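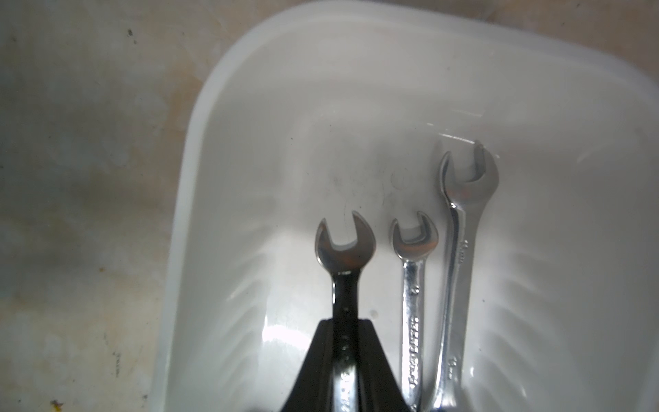 Tamer Sayegh objected to the first draft on the grounds that loudness alone says little about a re-mastered album, and that a reissue should be judged against the original tapes where these survive. The objection is accepted in part. For the Westerberg catalogue the tapes could be traced for only six titles, and a comparison limited to those would leave out every album first issued on compact disc.

Figure 2. Three open-end spanners in a white plastic tub.

By T. Sayegh and others
May

4.2 Bonus tracks and changes in level

The sample consists of 20 reissues put out by Wodmont and Dronero, each paired with its earliest known pressing. Both versions were transferred at the same sample rate and matched in time before measurement. Bonus tracks were measured separately, as most had no earlier release to set them against.

The reissues were louder than the first pressings in all but two cases, and the gap was widest for albums recorded on a small budget. Dynamic range fell by a similar amount on both labels. Bonus tracks differed from the albums they accompanied: those taken from rehearsal cassettes kept more of their range, which may reflect lighter treatment or simply a quieter source.

Print run had no clear effect. The smallest edition, a live set from Rarnutville, was limited to 800 copies and showed nearly the same change in level as one pressed in a run of 3,000. Sleeve notes named the mastering engineer in most cases but seldom stated which tape had been used, and this remains the main gap in the data.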